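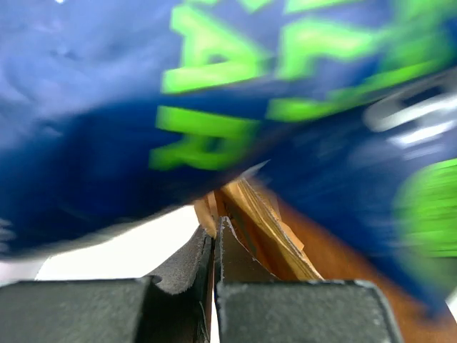 Sheldon Chan 对上一版的这一章提了意见：操作员看到报警 E-17 以后，第一个反应总是按“继续”，手册应该在最前面写清楚什么时候可以按，什么时候绝对不可以按。他还认为“滑移”和“缠挂”要分成两节来写，现场处理的方法完全不一样。

我们接受了这两点，本章在2024年11月按照他的意见重新编写。适用于 Naltilico 双臂装袋工作站，控制软件为 Harkance。如果您使用的是 Simard 型夹爪，7.4 中的参数请以夹爪所附的参数表为准。

7 装袋过程中的抓取故障

7.1 先判断，再操作

装袋时，一只手臂（以下称“持袋臂”）把纸袋的袋口撑开，另一只手臂（以下称“取物臂”）从台面抓取软包装并放入纸袋。两只手臂同时处在工作状态。因此取物臂报警的时候，持袋臂仍然保持着夹持力，不会自动松开。

可以按“继续”的情况：
屏幕显示 E-17，软包装已经完全落在台面上，夹爪里没有残留的薄膜，两只手臂的线缆都没有碰到纸袋。

不可以按“继续”的情况：
软包装还有一部分挂在夹爪上；薄膜进入了两个指之间的缝隙；纸袋的提手套在夹爪或者线缆上；您听到了不正常的声音，但是屏幕没有报警。

小心：不要把手伸到夹爪和软包装之间去拉包装。夹爪在报警状态下可能再一次闭合。先按急停，再靠近。

7.2 滑移（报警 E-17）

现象：取物臂抬起以后，软包装在指间转动或者下滑，夹爪的开度读数突然变小。有时候包装没有落下，只是歪了，这时软件有可能不报警，但是包装到达袋口时会碰到袋边。

处理步骤：

1. 按下操作面板上的急停按钮。等待两只手臂完全停止。
2. 用一只手从下面托住软包装。不要捏，薯片类的内容物很容易碎，碎了以后包装的形状会改变，下一次抓取更加困难。
3. 请第二个人在屏幕上选择“手动”，然后选择“取物臂—张开”。需要先旋转复位急停按钮，这个命令才有效。复位以前，请两个人互相用口头确认。
4. 取下包装，检查薄膜有没有破口。有破口的包装不要再使用，请放到台外。
5. 再次按下急停，用干的无绒布擦拭两个指的内侧。油和盐的颗粒是滑移最常见的原因。
6. 把包装平放在台面上，封口的一边不要朝向夹爪。包装与包装可以互相挨着，但是被抓取的那一个应该在最上面。
7. 复位急停，选择“回到抓取前位置”，确认路径上没有东西，再按“继续”。

注：第3步如果只有一个人在现场，请不要托着包装去按屏幕。在包装下面垫一块泡沫，让它自己落下来就可以。

注：同一个包装连续两次滑移，请把它换掉，不要试第三次。Minditberg 的测试站曾经有一个包装反复抓取了很多次，最后热封边裂开，碎屑进入夹爪的导轨，清理用了整整一个下午。

7.3 缠挂

缠挂比滑移少见，但是损坏更大。常见的有两种：纸袋的提手挂住了夹爪，或者夹爪外侧的线缆弧圈钩住了袋口。手臂继续运动时，纸袋被拉倒，严重的时候线缆接头会被拔松。

处理步骤：

1. 立即按急停。不要先去扶纸袋。
2. 关闭 48 V 驱动电源，等待驱动器的指示灯熄灭。有制动器的关节会保持位置，没有制动器的关节会慢慢下沉，请事先用手托住前臂。 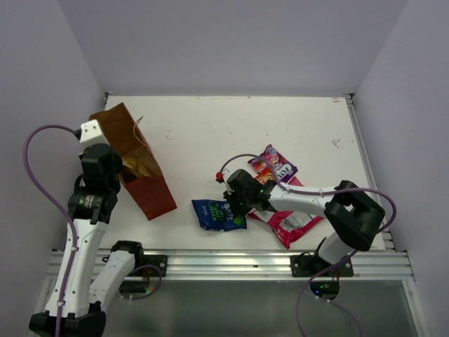

3. 从提手一侧开始解开。如果提手拧成了绳状，把它向袋口的方向推，不要向外拉。解不开的时候可以剪断提手，纸袋比线缆便宜得多。
4. 用手指沿着线缆从夹爪摸到底座，检查有没有压痕、折弯和松动的扎带。弧圈必须能够自由摆动，但是在任何姿态下都不应该低于夹爪的指尖。
5. 检查线缆接头是否插到底。轻轻向外拉，接头不应该移动。
6. 换一个新的纸袋，把提手折到袋子的外侧，再让持袋臂重新夹住袋口。
7. 接通驱动电源，用低速把两只手臂各自运行一遍，两只手臂不要同时运动。观察弧圈在最远位置时有没有被拉直。

小心：第7步完成以前，不允许恢复自动运行。线缆内部断了一部分芯线时，静止状态下的读数可以完全正常，到了腕部转动的时候才会丢失信号。丢失信号的夹爪会保持最后一次的力，或者突然张开，两种情况我们都记录过。

7.4 故障后重新设定

滑移以后，很多使用者会把夹持力直接提高到 100%。请不要这样做。力太大时，包装里的气体被挤向两端，中间变薄，夹爪反而更容易夹到折叠的薄膜，包装会在抬起时旋转。

1. 打开“参数—取物臂—夹持”，把夹持力恢复为出厂值。
2. 把抬起的第一段距离设为 50 毫米，并且选择“抬起后停顿”。停顿时软件会比较夹爪的开度，如果开度变小，手臂把包装放回台面，不会带着它向纸袋移动。
3. 把腕部的旋转放到停顿之后。抬起和旋转同时进行时，大包装容易甩动，而且摄像头得到的图像模糊，软件不能可靠地判断包装的边缘。
4. 保存参数，文件名里请写上操作员的姓名。
5. 用同一种包装做一次完整的装袋，手一直放在急停按钮旁边。

注：如果滑移发生在更换包装的种类以后，请先做第2步和第3步，夹持力保持不变，看结果再决定。

7.5 指面的磨损

指面的边缘发白、出现划痕，这是正常的使用痕迹，不需要马上更换。需要更换的情况是：边缘有可以勾住指甲的毛刺，或者两个指闭合以后不对齐。毛刺会划破薄膜。

在装袋任务中，指面大约每 4000 次抓取检查一次。检查时夹爪必须断电。更换指面以后请重新做零点校准（见第5章），否则开度读数有偏差，E-17 会误报，也有可能该报的时候不报。

7.6 什么时候联系我们

出现下面任何一种情况，请停止使用，并且把日志文件发给 Anneliese Hollmann：

急停按下以后，手臂仍然有移动；
夹爪在没有命令时张开或者闭合；
线缆外皮破损，能够看到里面的芯线；
完成 7.4 的全部步骤以后，同一天里仍然出现 E-17。

发送日志时，请写明包装的大小、纸袋有没有提手、报警时两只手臂各自在做什么动作。请不要在发送以前重新启动控制器，重新启动会覆盖最后一段记录。

7.7 本章的修改

7.1 为新增内容。原来的“抓取异常”一节分为 7.2 和 7.3。7.4 第3步原来写的是“可以选择”，现在改为必须执行。三月版中关于用胶带加厚指面的建议已经删除，胶带在低温的房间里会脱落，请不要再使用。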